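Folks who can fold a shirt wanted (yes, really)

Demonstration Operators, part time and full time
Domberg, Bakonport site
Posted in February, open until the spots are filled

Hi! I'm Iresha Sultana and I run the demonstration floor at Domberg. I'm looking for people to come and do household chores all day with a gripper in their hand, and get paid for it. If you have ever been told you're fussy about how towels get folded, please keep reading.

What we do here is teach robots by showing them. You hold a tool with two fingers on the end, the same kind of fingers the robot has, and you do a job with it: pick up a shirt, straighten the sleeves, fold it, set it aside. A camera on the tool records what the fingers are doing, and later on our training team uses those recordings to teach an arm the same job. Some stations work differently. At those you wear a headset and steer a robot from a few feet away, so your hands move and its hands follow (it feels very odd for the first hour and then your brain just goes along with it).

Most new people start on clothes. Clothes are hard! A box is the same shape every time you pick it up, but a sweater is a new problem every single time, and you only get two fingers to solve it with. You learn to pinch a hem just so, and to wait half a second before you pull.

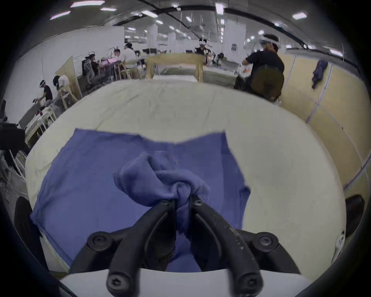
A blue top on the folding table, gripper's-eye view, with other stations running behind it.

The floor is one big, bright hall with a lot of stations in it, and you'll move between them. Nobody does shirts for a whole shift -- I tried that myself in my first month and started dreaming about collars. After clothes we usually move people on to dishes, then packing, and then the headset work if they like it and their eyes are okay with it.

What a shift looks like

You pick mornings (starting at 8) or afternoons (starting at 1). You get a task sheet for your station and you run the task over and over, resetting the table in between. Breaks are paid and you have to take them, I'm strict on that. A good day for someone who has settled in is 600 recordings at the simple stations and far fewer at the fiddly ones. We don't pay by the recording, so please don't rush. A slow clean fold is worth more to us than three sloppy ones, and if you drop something you just mark the take and go again.

What I'm hoping for

You're comfortable on your feet for a good part of the day, though there are seated benches too. You can squeeze a hand tool for a while without your wrist complaining. You can follow a written instruction and you'll also speak up when the instruction is dumb. You're 18 or older. That's pretty much it. You don't need to know anything about robots or computers, and the best folder I ever trained came to us from a dry cleaner's.

Left-handed people, please apply! Almost all of our recordings are right-handed and I would love to fix that.

The practical stuff

We have 38 spots for this round. Training is two days, paid at the full rate, and Umesh Shakya teaches most of it. He's patient and he has seen every possible way to hold the gripper wrong. Part-timers do at least three shifts a week. Parking is free behind the building, and the Drelthorpe bus stops across the street.

To apply, send a few lines about yourself to the Domberg hiring desk with "Demonstration Operator" in the subject. No resume needed, but tell me which shift you want and which hand you use. We hold tryouts every Thursday at 4 p.m. They take an hour, you'll fold some laundry, and you can ask me anything you like while you're at it.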